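Practice Makes Pastry

How a small lab taught a pair of robot hands to clear a table by letting them fumble through it in simulation first

The first thing Seung-woo Kong wants to show me is a failure. He scrolls back through a long list of runs, clicks one from January, and we watch a simulated hand close on a piece of fruit with far too much confidence. The fruit shoots sideways and leaves the table. Kong laughs out loud. He has seen it dozens of times and he still loves it!

"That one taught us more than the good ones did," he says.

Kong works at Lambrakis, a robotics lab in Lirninbridge, on a project called Zosis. The question behind it is easy to state and has kept people busy for years: if a robot learns to handle things in a computer-made world, how much of that skill can it carry over to a new table, with new clutter in new places?

The usual answer is to build lots of practice tables and hope. Zosis does build lots of them (900 for the latest round), but the fun part is what happens next. After every batch of attempts, the software looks for the layouts where the hands did worst, then makes fresh ones that are close cousins of those. Move a plate toward the edge. Turn a book. Swap one snack for another. The robot keeps getting served its own weak spots, a little bit changed each time.
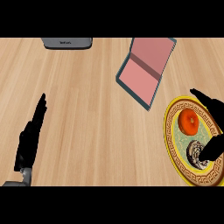 A simulated tabletop from the Zosis project, with a doughnut and an orange sharing a plate under the right hand.

Food turns out to be a wonderful teacher. An orange can roll, and a doughnut has a hole, which gives the planner all sorts of ideas about where a finger might go. Put the two close together and the hand has to deal with one while leaving the other alone. Luuk Van Loon, who wrote most of the code that picks the next layouts, calls these "neighbor problems," and he gets visibly happy talking about them.

"You can grab an orange off a bare table all day long," he told me. "I want to know what you do when there's something right next to it."

So does it work? The team held back 188 layouts that the robot never trained on and ran two versions of the system through them. One had practiced on randomly shuffled tables, the other on the tables Zosis chose for it. The random version failed three times as often. Both had the same amount of practice, and the training took nine days on the lab's own machines, a modest bill for this kind of work.

There are gaps, and the group is quick to list them. Periklis Konstantinidis, who leads the project, worries most about touch. The simulated doughnut is a firm thing with a glaze painted on, and a real one squashes. Sticky surfaces aren't modeled at all. He also thinks the method could get stuck chasing layouts that are simply impossible, and a filter for those is next on his list.

Van Loon, meanwhile, has started on bowls. He pulls up a new table on his screen, frowns at it, and slides a spoon a little closer to the rim.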